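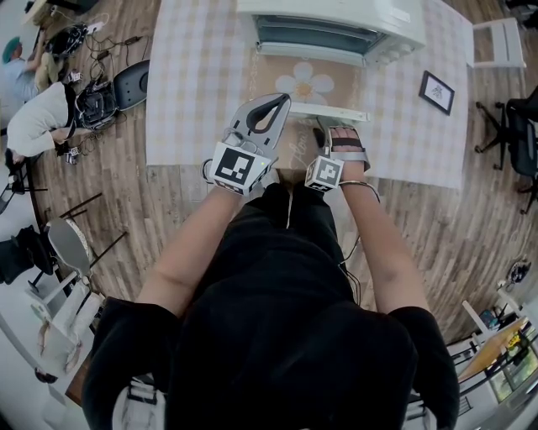
Skillevura opens its spring table-manners course to adults, who asked for it

HOSOW – Skillevura, the evening school best known for teaching people to hem their own pants, will offer a course in hosting dinner at home, starting in May. It is called Company's Coming. It is aimed at adults who own plates and have not had anyone over in a while.

The course grew out of a complaint. Last fall the school surveyed 680 former students about what they wanted next. Bookkeeping did poorly. Bread did well, as bread always does. But the most common write-in answer was some version of "how to have people over without hiding in the kitchen," and the school took the hint.

"We had one man tell us he had bought the same roast chicken from the same store for every dinner since he got married," said Adanech Tufa, who directs programs at Skillevura. "He didn't want to learn to cook the chicken. He wanted to know when to bring it out."

Classes cover timing, seating, what to do with a guest who arrives 30 minutes early, and what to do with the one who is still there at midnight. A full evening is given over to tablecloths, including how to iron one, how to fold one, and when to give up and turn the stain toward the wall. Cooking gets two sessions. Conversation gets three, which the school says reflects where the trouble usually lies.

The lead instructor is Eylül Başaran, who ran the dining room at Rudard for years and has seen most of the ways a meal can go wrong. Her rules are few. Salad can wait. Candles should be shorter than the guests. Nobody wants a tour of the new water heater.

"People apologize for the food before anyone has tasted it," Başaran said. "I take points off for that. There are no points, but I take them off."

Each group is limited to 26 students, and the course ends with a dinner that the students host for one another. Seating for that evening will be drawn from a hat – complaints may be submitted in writing and will be read aloud over dessert.

Classes meet in the evening at the Wuisan building, 2 blocks from the Hosow post office. Parking is behind the building and is not good. Tuition includes all ingredients and the use of an iron. Students should bring an apron and, for the fourth session, a chair they are willing to lend.

Registration is open now at the Skillevura front desk. Couples may enroll together but will be seated apart.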